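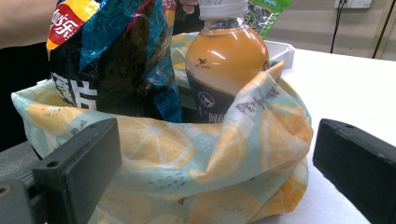 Search the help pages... Go

Wide flat fingers or soft pads for floppy bags? Trying to choose before March

posted by tisik_lane

Hello everyone, and sorry in advance for the length of this. I'm putting together a small grocery packing setup and I've gotten stuck on something that sounded easy when I wrote it on the whiteboard. The job is to take hold of a cloth tote with snacks and a drink in it, lift it, and set it down again a couple of feet away.

I have two hand-held grippers on loan to try before I commit to one for the arm. The first is the Ekholm, which has plain black fingers with flat faces. The second is the Siu, which has soft rounded pads that give a little when you squeeze. Both have a camera looking out over the fingers, and I've been doing all my trials by hand so I can get a feel for each one before any programming happens.

So far I've done 63 lifts with the Ekholm and a good many fewer with the Siu, so I know it isn't a fair fight yet. With the flat fingers I come in from both sides of the tote and close on whatever is inside. If there is a bottle in there, lovely, it goes up like a dream. If I land on the chips, the whole thing squashes and slides, and the cloth bunches up between the fingers until I can't tell what I'm holding. The Siu is kinder to the chips but it seems to let go sooner when the bag is heavy. My heaviest load is 800 grams, bag included, so we're not talking about bricks.

The other thing is the camera. Thin printed fabric wrinkles differently every single time, and on the monitor I have a hard time judging when the second finger has touched. One side will be pressing in nicely and the other is still hanging in the air, and I end up dragging the tote across the table before it closes. Has anyone here packed soft bags with either of these? Would you go by the sides, or pinch the rim? I'd love to hear from anybody who has been through it, even if your bags were full of something else entirely.

Thank you so much!

3 replies

Sze-wing Yang

Hi tisik_lane, and welcome! I spent most of last winter on nearly the same problem at Breltcombe (ours was laundry in drawstring sacks, then later on groceries), so let me try to save you a few evenings.

I would keep the flat fingers and change where you grab. Squeezing the sides means you're really gripping the contents, and the contents are different every time. With chips you have a pillow full of air, and with a bottle you have something firm and round, and no one finger is going to be happy with both. What worked for us was folding the rim over on itself and pinching that. You get several layers of cloth between the faces and it hardly matters what's underneath. We went from dropping things all the time to 2 drops in an afternoon, and one of those was me talking to somebody.

If you must take it by the sides, put the bottle in the middle and the chips against the wall of the bag that faces away from your fingers. Also glue a thin sheet of rubber on each face. Ours had a small screw hole up near the top of each finger, so we screwed ours on later, which was tidier - but glue is fine for testing, and check your own fingers before you buy hardware.

On the camera, I had the very same trouble. I stopped trying to see the contact and watched the wrinkles instead. When the far side touches, the folds near it start to move, and once you have an eye for it you'll spot it every time. A busy print helps you here, because there's so much pattern to watch. Plain white bags were awful. Set the table lights low and to one side if you can, and look out for shine off bottles, which used to wash out a whole corner of our picture.

One more small thing, do even up your numbers before you choose! Give the Siu the same 63 lifts with the same loads in the same order. I was ready to send mine back after a bad first day, and by the end of the week I liked it quite a lot for anything crushable.

packing_moth

Siu every time. The Ekholm crushed my crackers.

ninefoldrd

I agree with the rim idea mostly, but be careful if you plan to move to the arm afterward. By hand you tilt your wrist without noticing, and the arm won't do that unless you tell it to. My tote swung and tipped the bottle out at the top of the lift, 6 tries in a row, and I blamed the fingers for days. Slowing down the first few inches fixed it. Does your loaner have a setting for closing force? I turned mine well down for chips and it was a different tool. If you find it, could you post the number you settle on? I never wrote mine down.

Related posts

Fingers leave marks on cardboard, normal?
Hand-held trials first or straight to the arm
Camera picture too bright near bottles and jars
Replacement pads for the Siu, where to buy
Controller beeps twice and stops

We use cookies to remember your sign-in and your saved posts. Accept / Manage choices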